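Courses > Textiles 1 > Week 3 > Handout

Home | Syllabus | Handouts | Fiber Lab | Contact

Terry cloth, loops and why your towel stops drying you

Okay, picking up where we ran out of time on Tuesday. We'd got as far as pile fabrics, and I'd promised you towels, so let's do towels!

Terry is woven with two sets of warp threads. One is held tight and makes the ground, which is the flat cloth underneath. The other is kept slack, and when the reed pushes a group of weft threads up together, the slack yarn has nowhere to go and pops up as a loop. Most towels use three weft threads per group (you'll see this called three-pick terry, and yes, it's on the vocabulary sheet).

Loops mean surface area, and surface area means water gets pulled in fast. Cut the loops off and you get velour – lovely to touch, a bit slower to soak things up. Go feel the Requena samples in the drawer and you'll get it right away.

Now, weight. We measure it in grams per square meter, or GSM. The Stameck gym towel is 260, which is thin and dries quickly on a hook. Longer loops push that number up, and so does packing them closer together. Please don't write "heavier = better" on your worksheet. I love a thin towel when I travel.

Softener is the big troublemaker. It leaves a waxy coating on the cotton, so water beads up and sits there. Wash the towel once without it, skip the dryer sheet, and try the drop test again. (The drop test: one drop of water on the flat cloth, start the timer, stop when the shine is gone.)

For next time:
Read the Erkwood chapter on pile weaves, up to page 99.
Bring one old towel from home, any color, clean please.
Fill in the loop sketch, side view only.

Worksheets are due Thu 19 August, in the tray by my door.

3 comments | 12 shares

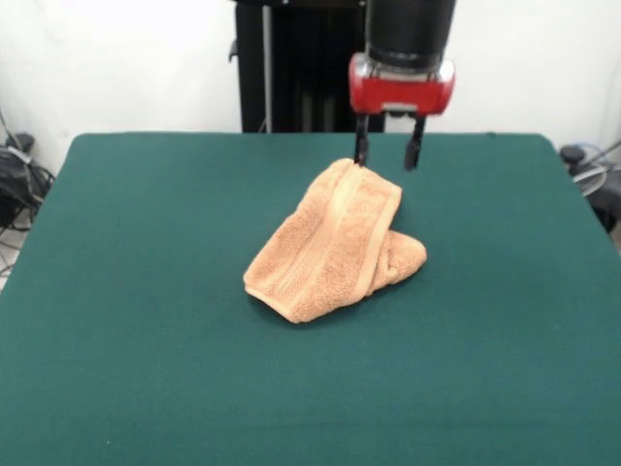 Terry cloth towel, light orange, folded.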